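**Ticket 583: fabric panel and ceiling, meeting room, Dakgate office**

Opened 06/11/2011. Status: waiting for supplier.

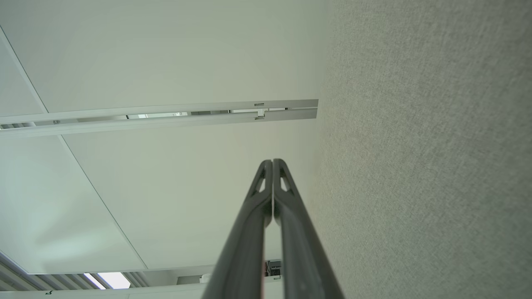
The complaint is the noise. When the ventilation is running, there is a light rattle from overhead, near the grey fabric panel. People in the room hear it, people in the corridor do not. I have been asked to find if it is the panel or the ceiling.

**What I tried**

- Pressed the panel with flat hand at shoulder height. Rattle did not change.
- Pressed again close to the top, from the step ladder. It became softer, but I am not sure, as the fan speed also changes by itself.
- Switched the ventilation off for 25 minutes. No rattle in this time.
- Checked the order from Trokon. They supplied 2 fabric panels in October, same grey colour. The fixing kit is on a separate line and I cannot find the delivery slip for it.

**Update, same day**

Choi (the ceiling contractor) answered by phone. They say the white ceiling panels should not be lifted by us, the warranty is finished if we do it. A visit costs over $1,000, so I did not book it yet. They recommended to put felt tape behind the top of the fabric panel first.

I have asked the Grukumberg office if they have the same noise, they received the same model. No reply until now.

**Next**

Buy felt tape, 25 mm wide. Please do not lean chairs against the panel until it is fixed, the fabric marks easily and we have no spare in this colour.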